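Manuels > Économie domestique > Chapitre 4

Chapitre 4. Ce que coûte un vêtement qu'on ne porte pas
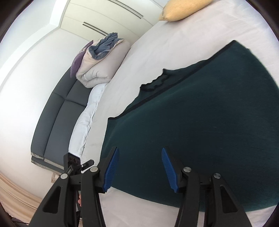 Le prix d'achat est la partie simple. On le lit sur l'étiquette, on soupire, on paie. Le reste — la place occupée, les lavages « pour rafraîchir », le temps passé à se demander si l'on y rentre encore — n'apparaît sur aucun ticket, et les ménages s'en arrangent fort bien.

Oğuzhan Taşdemir a pourtant tenu ces comptes. Dans son enquête de Trovside, menée auprès de 568 foyers, la garde-robe dormante vaut plus de 807 euros, somme que ses propriétaires jugeaient introuvable quand il s'agissait de réparer la chaudière.

Nous verrons d'abord comment calculer un coût par port, opération élémentaire dont peu de manteaux sortent grandis. Nous aborderons ensuite l'amortissement, puis la revente, où le vendeur découvre en général que ses souvenirs ne sont pas cotés.

Prévoir une calculatrice et 30 minutes pour l'exercice 1.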